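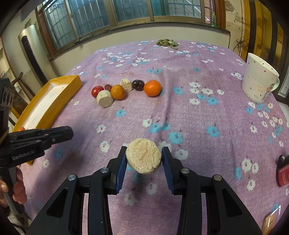
A floral cloth and something crumbly: most of what a good afternoon requires.

The Long Decline of Dropping By

My grandmother kept a tin for people who hadn't called first. Family wasn't allowed near it. The tin was for the insurance man, for the neighbor returning a ladder, for a cousin from Kincaid who claimed to be passing through, though no road passes through our town on the way to anything. You knocked, you said you couldn't stay, and you stayed until the light went.

I have been to one unannounced visit in the past four years, and it was mine, and the woman who opened the door thought somebody had died.

Keisha Dvorak remembers when this was normal. She grew up in Jillham, population 600, where her mother considered a locked screen door a kind of insult. "You'd be in the tub and there'd be a man in the kitchen," she told me. "You'd know him. But still."

Dvorak now runs what she calls an open table in the front room of her house. Every afternoon in April she puts out food at three, props the door with a brick, and sees who turns up. She printed 200 cards the first year and tucked them under the windshield wipers of Jillham, which got her a talking-to from the town clerk and a first-day crowd of one. It was the town clerk.

Things have picked up. The afternoon I went there were two retired bus drivers arguing over a carburetor, a teenager who had plainly come for the food and saw no reason to hide it, and a man named for some reason Curnine, first name or last I never learned, who told me he'd driven over from Ullusero and was only stopping a minute. He was on his third cup.

The rules of the old-fashioned visit are harder than they look. The guest must refuse the first offer of anything. The host must ignore this. Nobody may look at a clock, although everyone may remark on how late it's getting. Leaving takes as long as the visit did and happens in stages: the slap on the knees, the standing up, the talk in the hallway, the talk on the porch, the talk through the car window with the engine running. I was raised in this tradition and I still got the order wrong. I slapped my knees and then accepted more coffee, and one of the bus drivers looked at me with real pity.

I asked Dvorak if the phone had killed all this. She thinks it was vacuuming. People used to let you see the carpet as it was, she says, and then somewhere along the line a house had to be ready before anyone could come in, and it was never ready.

Hers isn't. There was laundry on the stairs, and a dog asleep on what I'm fairly sure was a tax return. I had a wonderful time.

When I got home I bought a tin. So far I've eaten everything in it myself, twice, but the porch light is on and the carpet is a disgrace. If you're passing through, I'm the one past the feed store, and the bell doesn't work, so knock.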